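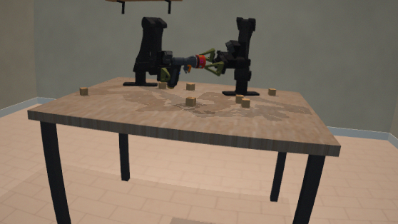
*Two-arm bench in the Totholm simulator, with the small wooden cubes out on the table.*

**Totholm two-arm bench: quick look**

Short one this week, I'm writing between calls. Ultard has put its two-arm bench kit up for order and the sim version is already out, so that's what we've been poking at since Tuesday. Real hardware due in May. We'll see.

What you get: both arms, base plates, grippers, a year of the Totholm software. Table not included (ask me how I found out). Price is 929 a month on the lease plan, or 310 if you only want the simulator seat. No buy-outright option yet. Wayne Hulme at Ultard told me one is "being looked at."

The good. Install was painless. Scene loads quick, even on my tired old laptop. Cube tasks come ready to run, and passing parts arm to arm is a proper built-in routine now, not a script you dig out of a forum. Sanne Van Damme ran 500 handovers overnight and got 57 drops, nearly all with the gripper speed turned up to max. Slow it down and it behaves. Her settings file is in the shared folder, help yourselves.

Less good. Manual still has two blank chapters. The collision warnings pop up constantly when the arms work close together, and you can't mute them one at a time, its all or nothing. Export to Demico works but drops your object names, so plan on retyping them.

Versus the Nasr kit we covered last time: Nasr has the better manual and faster support. Totholm has the better simulator by a good distance. If you're only testing layouts, take the sim seat and skip the lease for now.

Trial seats run two weeks, no card needed. Send me your bug reports and I'll pass them to Wayne in one batch. Hardware reveiw to follow once a kit shows up here.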